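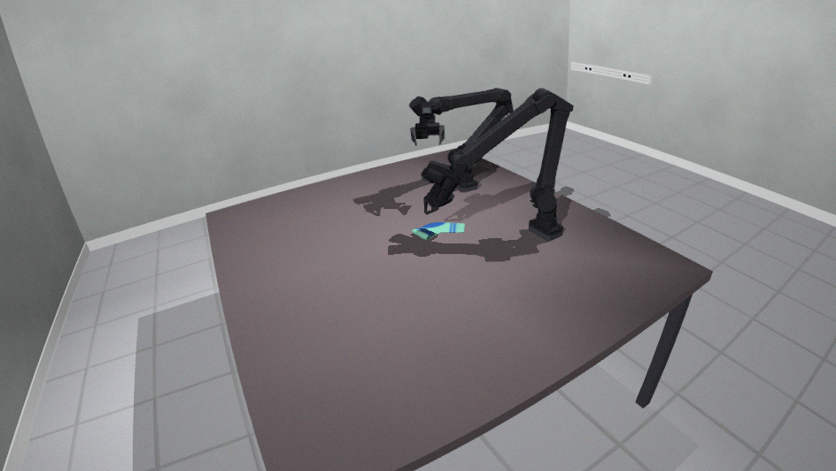

Liste de contrôle : monuments, plaques et ouvrages commémoratifs du domaine communal
Commune de Wondville – Service du patrimoine et des espaces publics
Inspection annuelle, campagne d'août
Inspectrice : Tiruwork Sisay
Secteur visité : place Galli, jardin du Grerkside et abords

Portée du contrôle

La présente liste s'applique aux ouvrages inscrits à l'inventaire communal et soumis à la délibération relative à la protection des monuments militaires et civils. Aucun ouvrage inscrit ne peut être déplacé, modifié ou déposé sans vote préalable du conseil municipal. Les constats ci-après ne préjugent pas de ce vote.

Cotation : C (conforme), R (réserve), NC (non conforme), SO (sans objet).

1. Situation administrative

1.1 Fiche d'inventaire à jour et consultable en mairie : C
1.2 Propriété de la parcelle établie : R
Commentaire : le socle de la stèle du Grerkside empiète sur la parcelle voisine. Le bornage demandé lors de la campagne précédente n'a pas été produit. À relancer auprès du service foncier.
1.3 Délibération de protection annexée à la fiche : C
1.4 Convention d'entretien en cours de validité : NC
Commentaire : la convention conclue avec l'entreprise Flarenex est échue. Les interventions réalisées depuis l'ont été sur simple bon de commande. Une nouvelle convention doit être présentée au conseil.

2. Stabilité et structure

2.1 Absence de fissure traversante sur le socle : C
2.2 Aplomb de la statue équestre : C
2.3 Scellements et goujons apparents : R
Commentaire : corrosion superficielle de deux goujons, face nord. Brossage et passivation avant l'hiver.
2.4 Affouillement ou tassement du sol : R
Commentaire : léger tassement à l'angle est de l'emmarchement. Un témoin a été posé ; relevé à effectuer tous les trois mois par les services techniques.
2.5 Charge admissible affichée pour les cérémonies avec estrade : SO

3. Parements, inscriptions et plaques

3.1 Lisibilité des noms gravés : R
Commentaire : 13 noms du monument aux morts sont devenus difficilement lisibles. La reprise de la gravure relève d'un restaurateur agréé. La peinture des lettres au pochoir, telle que proposée par un riverain, n'est pas autorisée.
3.2 Conformité des inscriptions au texte délibéré : C
3.3 Fixation des plaques en bronze : NC
Commentaire : une vis manquante sur la plaque de la place Galli. La plaque pivote à la main. Mise en sécurité demandée sous huitaine.
3.4 Graffitis, autocollants, dépôts divers : R
Commentaire : traces d'adhésif au revers de la stèle. Nettoyage à l'eau claire exclusivement, sans haute pression ni solvant.

4. Accès et sécurité du public

4.1 Cheminement praticable en fauteuil roulant : C
4.2 Garde-corps et chaînes : R
Commentaire : un maillon ouvert côté avenue. Remplacement à l'identique.
4.3 Éclairage nocturne : C
Commentaire : extinction programmée à 23 heures, conformément à l'arrêté.
4.4 Distance entre l'ouvrage et les étals du marché : NC
Commentaire : l'arrêté impose un retrait de 100 cm. Le marquage au sol n'en laisse que 50. Le placier a été informé sur place et la régie des marchés sera saisie par écrit.
4.5 Dispositif de protection en cas de rassemblement : R
Commentaire : les barrières sont entreposées au dépôt municipal, mais aucune consigne écrite ne désigne l'agent chargé de les installer.

5. Suites à donner

Mesure immédiate : refixation de la plaque de la place Galli (point 3.3). Le coût estimé, soit 600 euros, est imputable au budget d'entretien courant.

Mesures à inscrire à l'ordre du jour du conseil : renouvellement de la convention d'entretien (point 1.4) et consultation d'un restaurateur pour le monument aux morts (point 3.1).

Toute demande de déplacement d'un ouvrage, qu'elle émane d'un élu, d'une association ou d'un particulier, est adressée au maire par écrit. Elle est jointe au dossier d'inventaire et transmise pour avis au service du patrimoine. L'inspectrice n'est pas habilitée à la recevoir lors de ses visites.

Observations complémentaires de l'inspectrice : le registre déposé à l'accueil de la mairie contient plusieurs remarques d'habitants sur l'état des massifs. Elles ont été transmises au service des espaces verts et ne donnent lieu à aucune cotation dans la présente liste.

Visa de l'inspectrice : T. Sisay
Visa du directeur des services techniques : en attente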